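Plidov: par de garras manuais com dedos espumados

Quem trabalha com louça, tampas e peças de borda fina vai gostar muito deste conjunto! O Plidov vem com 2 garras de mão, uma para cada lado da mesa, e dedos revestidos de espuma preta que se trocam sem desmontar o braço de plástico.

Montagem
Encaixe os dedos nos braços e aperte os parafusos à mão, alternando os lados. Só depois use a chave. Abra e feche o gatilho 5 vezes antes de fixar a câmera; se um dedo raspar no outro, solte e realinhe (a folga entre eles é mínima, vale a paciência).

Cuidados com a espuma
É a peça que mais trabalha, e a que mais recompensa um pouco de atenção. Pano úmido, sabão neutro, nada de álcool. Um desfiado leve na borda superior não atrapalha a pega. Quando a espuma começa a girar sobre o bloco, aí sim, troque os dois dedos da mesma garra. Na oficina da Plirnwood, Hilde De Bruijn testa o par novo sempre com um prato raso esmaltado, pegando pela borda: se ele sobe reto, o ajuste está ótimo.

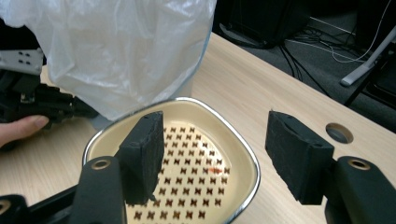 Guarde as espumas de reposição longe do sol, deitadas e sem peso em cima. O conjunto inclui 3 pares extras, e os dedos antigos da linha Ljungberg também servem, uma ótima notícia para quem já tem estoque!

Dúvidas de montagem: Tyra Lindqvist, assistência técnica Stistska. Novo lote de espumas em fevereiro.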